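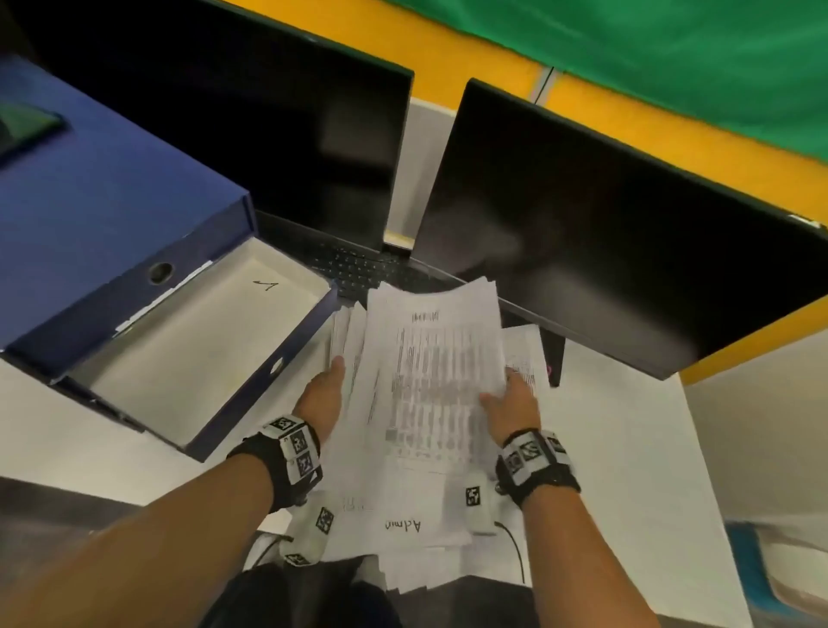 A stack of papers topped by a printed table and an open box file on a desk.

Womport library wants your old bus timetables (and your tickets, and your maps)

28 September 2019

If you've got a drawer like mine, the kind where a dead flashlight lives next to three takeout menus, go and have a dig through it this weekend. The Womport library is putting together a proper local collection on the town's buses, and they're asking all of us to bring in what we've got. Timetables, paper transfers, route maps, the little cards that used to hang by the driver's seat, anything.

I stopped by on my lunch break to find out more and ended up staying so long that I ate my sandwich in the car at two o'clock. I regret nothing, except possibly the egg salad.

The collection is going in the local history room, up the stairs and past the large print mysteries. So far they have some 200 items, and most of those came from one donation, a couple of boxes cleared out of a house on Drestunis Road over the summer. The family found them in the attic and very nearly put them out with the recycling. There are timetables in there for routes I'd completely forgotten, including the old 9, which used to go all the way out to the Prudonik cannery and turn around in the parking lot. My mother rode the 9 for years. She used to say you could tell which stop you were at with your eyes shut, just from the smell, and if you ever lived downwind of Prudonik you know she was only being fair.

The thing that got me was how much the town has moved around without my noticing. On the oldest timetable I was shown there's no stop at the hospital, since the hospital wasn't there yet. There IS a stop called Michalski's Corner, which I have heard people say my whole life and always took to mean the gas station. Nope! Michalski was a feed store, and it had its own bench and a shelter with a tin roof, and in those days six buses a day stopped in front of it. The gas station didn't come along until later. I have been giving people directions using a feed store for thirty years.

What they're missing, and would love to see:

Anything from the first few years of the service, when the buses were green. Everyone over a certain age swears they were green, but the library hasn't got a single color picture of one.

Summer schedules for the lake bus. It only ran from June to Labor Day and people seem to have thrown the schedules out every fall.

Night bus timetables. There were two night routes for a while, mostly for the second shift at the cannery, and the library has only got one page of one of them.

School passes, even if they've been through the wash.

Photos with a bus in them, including the ones where the bus is just going by behind your cousin's birthday party.

You don't have to give anything up for good, which I was glad to hear because I'm a bit attached to a strip of transfers I used as bookmarks all through high school. They'll scan your things at the front desk while you wait and hand them right back. If you do want to donate, there's a one page form to sign. Bring a pencil note with anything you know about the item, like what year you think it's from or who used it. Please don't write on the thing itself, and please, please no tape. I was shown what old tape does to newsprint and it's not pretty.

Scanning hours are Tuesday and Thursday afternoons from one to five, and Saturday mornings from ten until noon. No appointment needed unless you've got more than 100 pieces, in which case call ahead so they can set aside a table for you. The collection itself can be looked at any time the library's open. Just ask downstairs and they'll let you into the room.

There's a bit of money behind all this too. The Friends of the Library raised $2000 at the spring book sale, and half of it is going on acid free folders and a decent map cabinet, because the route maps are big awkward things and right now they're rolled up in a closet. The other $1000 is being kept back for a small exhibit next year. It'll go in the glass cases by the entrance, where the model lighthouse has been sitting since I don't know when. (The lighthouse is moving to the children's section. I asked.)

I did wonder out loud who's going to come and look at a lot of old bus timetables. I take it back. In the time I was there a man came in wanting to know whether the 4 ever ran on Sundays, because he and his brother have been arguing about it since the holidays. It did, for one winter. He asked for a photocopy and left looking extremely pleased. And then I lost twenty minutes of my own to working out whether my dad could really have caught the 7:10 and been at work by 7:30, like he always claimed. On paper it gets in at 7:34. I'll be bringing that up at dinner.

There's something nice about seeing it all in those tiny columns. Somebody had to sit down and figure out how long it took to get from the post office to the ball field, and then everyone in town set their mornings by it. I found the bus I took to my first job, and the one I used to miss on my way to my second job. My handwriting could be on the back of one of those for all I know, I was forever using them for grocery lists.

The library's also hoping to hear from anyone who drove for the line or worked in the old depot on Canal Street before it became the carpet place. They'd like to record a few conversations over the winter, nothing fancy, just a chat with a cup of coffee. If that's you, or it's your uncle and he tells a good story, leave a name and number at the desk. Rides can be arranged for people who don't get out much. And if you're coming by bus yourself, the 2 and the 5 both stop across the street. The 5 is on a detour while they dig up Mill Street, so give yourself an extra ten minutes, and check the sign at the stop because the one online hasn't been updated.

Same phone number as always for the library, and the parking lot out back is free for two hours. The side gate sticks, so lift it a little as you push.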